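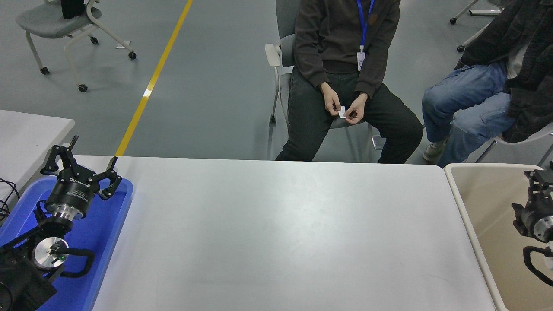

Ticket: Skutov air defence radar feed drops out on the conflict map
Opened 7/19/20
Status: fixed, watching

Great news, the Derar layer is back! Drone tracks froze after 40 minutes and the border posts lost their colour. Restarting the Kavinen relay did nothing. Cutting the batch from 900 tracks to 18 got it moving – lovely to see. Arruda mirror still lags by four seconds. Leaving this open until the September build.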